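The magnesium question

Spyros Yordanov had been taking magnesium for most of a year before he looked at the back of the tub. He drives a delivery van out of Burdale, starts early, and had bought it for cramp in his calves. The front of the label gave one large figure in milligrams. The small print gave a much lower one.

"I thought they'd made a mistake," he says. "Then I thought I'd been had."

Neither was the case. The large figure was the weight of the compound, and the small one was the weight of the magnesium in it. The gap between the two is the most common source of confusion on the supplement shelf, and it explains why two tubs that look alike can differ so much in price and in what they do.

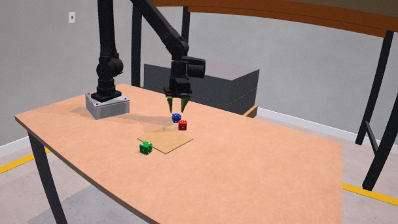
What is in the tablet

Magnesium is a metal and is never sold on its own in a tablet. It is joined to something else, and that partner gives the product its name. Magnesium oxide is cheap and compact, and a large share of its weight is magnesium, but the gut takes up little of it. Magnesium citrate dissolves more easily and is better absorbed, though it loosens the bowels in larger amounts. Magnesium glycinate, sometimes sold as bisglycinate, is bound to the amino acid glycine. It tends to be gentler on the stomach and usually costs more.

The figure that matters is the elemental magnesium. On a decent label it is listed per daily dose, and the dose may be two or three tablets. Yordanov had been taking one.

Stondell, the small shop in Burdale where he bought his tub, now keeps a printed card by the till showing how to find the elemental figure. Mekum, the maker of its best-selling capsules, moved that figure to the front of the pack in May.
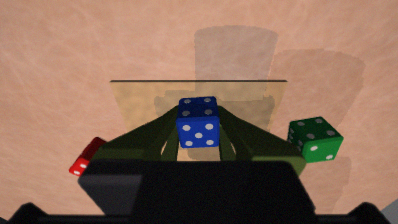
Two fingers on a blue die, with the five facing out.

Does it help with cramp?

The evidence is thinner than the packaging suggests. Trials in older adults with night cramps have mostly found little difference between magnesium and a dummy pill. Results in pregnancy are mixed. People who are truly short of magnesium can get cramps and muscle twitches, and for them putting the shortage right makes sense, but that is a matter for a GP and a blood test.

Sleep is much the same story. There are small studies that point to a modest benefit, mostly in older people, and many users who swear by it. Larger trials would settle the point.

Food first

Most adults can get what they need from meals. Pumpkin seeds, almonds, spinach, black beans and wholemeal bread are all good sources. White bread and white rice lose much of theirs in milling.

Too much magnesium from food is not a worry for healthy people, as the kidneys clear it. Tablets are another matter. High doses bring on diarrhoea, and anyone with kidney disease should not take them without advice.

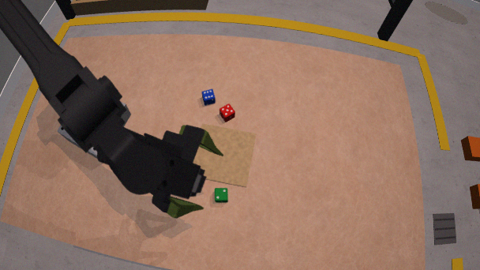 The same goes for people on certain antibiotics, thyroid tablets or osteoporosis drugs, which magnesium can stop the body from absorbing properly. Leaving a gap of some hours between the two is often enough, and a pharmacist can say how long it should be for a given medicine.

Yordanov has since changed to citrate, taken with his evening meal. He also drinks more water on shift and stretches his calves before bed. The cramps come less often, and he does not know which of the three to thank. He plans to finish the tub and see how he gets on without it.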